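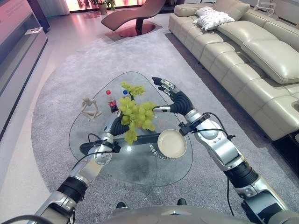

Grapes, a bottle of cola and a bottle of water at a glass coffee table.

Grapes: how a bunch grows, and how it reaches the table

A page for younger readers from the Sindari Food Learning Library

Grapes are one of the oldest fruits that people have grown on purpose. They are eaten fresh, dried in the sun, pressed into juice and cooked into jam. This page explains what a grape is, why grapes come in bunches, why some are green and some are dark, and how to serve them safely at home. Words that may be new to you are explained at the end.

What is a grape?

A grape is a fruit. Scientists who study plants go a little further and call it a berry. To a scientist, a berry is a soft fruit that grows from a single flower and has its seeds inside the flesh. This means that a grape is a berry, and so is a tomato. A strawberry, in spite of its name, is not.

If you cut a grape in half you will find three parts. On the outside is the skin, which is thin but strong. Inside the skin is the flesh, which is mostly water and natural sugar. In the middle there may be seeds, which are often called pips. Many of the grapes sold in shops have no pips, or have pips so small and soft that you would not notice them.

Where do grapes grow?

Grapes grow on a plant called a vine. A vine cannot hold itself up in the way that a tree can. It has a woody stem, long bending shoots and thin curly threads called tendrils. When a tendril touches something solid, such as a wire or a branch, it winds itself around and holds on. In this way the vine climbs towards the light.

A field of grapevines is called a vineyard. The vines are usually planted in straight rows, with posts and wires for them to climb. The rows are set apart so that the sun can reach the leaves and people can walk between them.

Vines like warm summers and cool winters. In winter the vine drops its leaves and rests. In spring new shoots appear, followed by very small green flowers. Each flower can become one grape. At first the young grapes are hard and sour. During the summer they swell, soften and become sweet.

Why do grapes grow in a bunch?

Look at the grapes in the picture at the top of this page. They are packed closely together, and a few hang lower than the rest. Every grape in a bunch is joined to a small stalk, and every small stalk is joined to a larger one. The main stalk carried water and sugar from the vine to all the fruit.

You can see how this works the next time you have grapes at home. When all the fruit has been eaten, look at what is left. The bare stalks look like a tiny tree in winter, with a trunk, branches and twigs. At the tip of each twig there may be a small wet brush of threads. Those threads went into the grape and fed it while it grew.

The shape of a bunch depends on the kind of grape. Some bunches are long and narrow. Others are wide at the top and come to a point. When the grapes press tightly against each other as they grow, some of them end up with flat sides.

Why are some grapes green and some dark?

All grapes begin green. Some kinds stay green, or turn a pale yellow-green, when they are ripe. Others change to red, purple or a blue that is almost black.

The dark colour is in the skin. If you peel a purple grape — a slow job, but an interesting one — you will usually find that the flesh underneath is pale. Green grapes do not make the dark colouring in their skins. People who sell them often call them white grapes, although they are not white at all.

You may also notice a dusty grey coat on some grapes. This is called bloom. It is a very thin layer of wax made by the fruit itself, and it helps to stop the grape from drying out. It does no harm, but fruit should always be washed before it is eaten.

From the vineyard to the shop

Grapes do not become any sweeter after they have been picked, and so the grower has to choose the right moment. A picker tastes a few, looks at the colour and checks that the stalks are firm. Fresh table grapes are cut from the vine with small scissors. The picker holds the bunch by its stalk, so that the fruit is not squashed and the bloom is not rubbed away.

The Tritier Vineyard, which helped the Library to prepare this page, grows green grapes for eating fresh. It has 3,591 vines in 47 rows. Picking there begins early in the morning, when the fruit is cool, and stops when the day becomes hot. Warm grapes bruise easily and do not keep well.

After picking, the bunches are looked over and any split or mouldy grapes are snipped out. The good bunches are packed in shallow boxes, because a deep box would crush the fruit at the bottom. The boxes are then kept in a cold room until a cold lorry comes to take them away. The grapes stay cold all the way to the shop.

Keeping grapes at home

Grapes keep best in the fridge. Leave them on their stalks and do not wash them until you are ready to eat them, as damp grapes go mouldy more quickly. If one grape in the bunch has gone soft or brown, take it out.

When it is time to eat, rinse the grapes under cold running water and let them drain. Lift a bunch by the stalk, or put a hand underneath to support it, and set it down gently. A large bunch may be cut into smaller ones with clean kitchen scissors. This is kinder to the fruit than pulling, and everyone can then have a share.

Eating grapes safely

Whole grapes can be dangerous for young children. They are smooth and round, and can block the throat. For children under five, an adult should cut each grape lengthways into quarters and remove any pips. Older children should sit down to eat grapes and should not throw them into the air to catch in the mouth.

Grapes and raisins must never be given to dogs. They can make a dog very ill, even in small amounts. If a dog has eaten any, tell an adult at once so that a vet can be called.

What to drink with a snack

The picture also shows a bottle of Coca-Cola with a red cap, and a smaller bottle of water with a blue cap. Both drinks are mostly water, but they are not the same for your body. Ordinary cola is sweetened with sugar, and it is fizzy because gas has been pushed into it. Sugary, fizzy drinks can harm teeth and are best kept for now and then. Plain water has no sugar and is a good choice every day.

Grapes contain sugar too. It comes with water and a little fibre, and eating grapes as part of a meal is better for your teeth than nibbling them all day long.

Setting out fruit on a glass table

A low table is a pleasant place to share fruit, and a glass one needs a little care. Put the grapes in a bowl or on a plate, so that the juice does not make the glass sticky. Stand bottles away from the edge, with their caps on when they are not being poured. Move ornaments to one side where an elbow will not catch them. Sit beside the table and never on it. If a grape rolls on to the rug, pick it up straight away; a trodden grape leaves a mark that is hard to remove.

Something to try: making raisins

A raisin is a dried grape. You will need some seedless grapes, a clean wire rack, a piece of thin clean cloth and an adult to help with the oven.

Wash the grapes, take them off their stalks and pat them dry. Ask the adult to cut each one in half. Place the halves on the rack with the cut side up, and make sure they do not touch. Put a tray under the rack. The adult should dry them in the oven at its lowest heat for several hours, checking them often. When the grapes are wrinkled and chewy, take them out and cover them with the cloth until they are cool.

Before you begin, weigh the fresh grapes and write down the number. Weigh them again when they are dry. The difference is nearly all water that has gone into the air. Keep your raisins in a jar in the fridge and eat them within 2 days.

Words to know

Berry: a soft fruit that grows from one flower and has its seeds inside.
Bloom: the dusty layer of wax on the skin of a grape.
Pip: a small seed inside a fruit.
Table grapes: grapes grown to be eaten fresh.
Tendril: a thin curly thread that a climbing plant uses to hold on.
Vineyard: a field where grapevines are grown.

Other pages in this series: Apples and Pears; Fruit with Stones; Nuts and Seeds.

Schools and libraries may copy this page for use with children. It may not be sold.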